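4.2 Bimanual grasp coordination in the Mersha controller

The Mersha controller treats a two-handed grasp on a rigid object as a single closed chain. Each arm runs its own impedance loop, and a coordinator on the host computes a shared object twist and maps it to both wrists. The coordinator was ported from Pusidau, our earlier single-arm stack, and keeps its message format. Fig. 4 gives two head-camera views from the stool task. 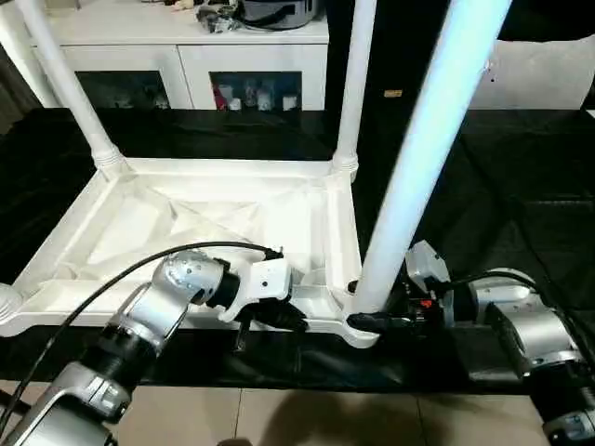

Internal force is the quantity we regulate most tightly. If the two wrist poses disagree by even a small amount, a stiff part turns the error into squeeze or shear at the fingers, and the estimator then reads that load as contact with the table. We therefore project the measured wrenches onto the null space of the grasp map and limit that component before the motion command is sent. Contact placement matters to the conditioning of the map. With the left fingers on the near rim of the white frame and the right fingers at the base of the thick front leg, the two contacts have different local geometry, and a single stiffness for both arms performed poorly in tuning. Mersha stores a separate stiffness matrix per contact class, selected by the Irach grasp labeler when the fingers close.

The impedance loops run at 1000 Hz and the coordinator at 75 Hz. Between coordinator updates, each wrist target is extrapolated along the last commanded twist. If 5 updates in a row are missed, both arms hold position and the planner is notified. 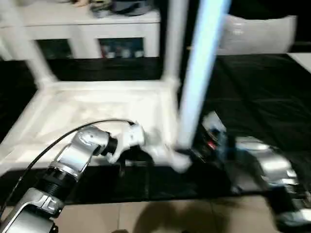 Why not run the coordinator at the same rate as the impedance loops?

The object pose estimate from Priteck is the limiting input, and a faster coordinator would reuse stale poses for most of its cycles. We tried this in April with the pose held constant between estimates. Tracking error did not improve, and the internal force signal became noisier after each new pose arrived. The extrapolation scheme was kept for all trials reported in Section 5.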